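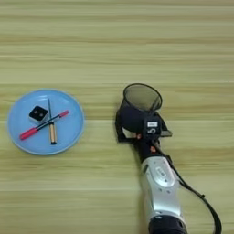
Item 3. Desk tidying and the question of chores generally

The group moved on to whether a machine can be trusted with household jobs yet, and the talk ran well past its slot, as it tends to (the tea had only just come round, in fairness). The task under discussion was the desk tidy: pens and oddments on a blue plate, a black mesh pen pot held in the gripper, and the bare tabletop between the two.

The Olosness members felt that pens crossed over one another are a harder test than they look, and asked that the crossed layout stay in. The Plikness members were kindly but firm that a child of five would be done before the arm had made up its mind. It was agreed that both things could be true.

Nindari's log for July was read out: 1,169 attempts at small tidying jobs, with 95 stopped by hand. There was a good deal of warm feeling about this, and one request that the stopped ones be sorted by cause before the next meeting.

On cost, the 3,000 set aside for Nicholas House will stay where it is until the kitchen there has been measured.

Agreed: keep the plate and pot task; add a teaspoon.

Item 4. Shop floor

Shelf facing was held over. The meeting closed at 4.40.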